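August 29, 2026

Nevum shares new results on teaching grippers to handle crumpled things

The robotics group at Nevum is delighted to release the first results from Wimier, a training method that lets a robot rehearse its grasps in simulation before it ever touches a real object, and we're tickled to be sharing it with our neighbours in Rudunitz first! 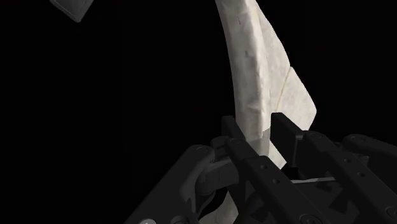
Wimier gives every simulated object its own behaviour, so that a policy learns how a surface gives as well as where its edges are. Soft and folded shapes have been our favourite test all along, and an off-white piece like the one clamped between the black fingers, with its wrinkles and that broad flap out to the side, is a good deal harder to model than a tidy box. We trained on 117 such shapes, and on the 40 held back for testing the policy kept its hold in 75 of 100 simulated trials.

"I've been hoping to see a number like that since May, and I'll admit I ran the whole thing again before I told anyone," said Kerstin Harms, who leads the project.

Krešimir Kos will look after the next stage, with trials on real arms at our Quezada lab.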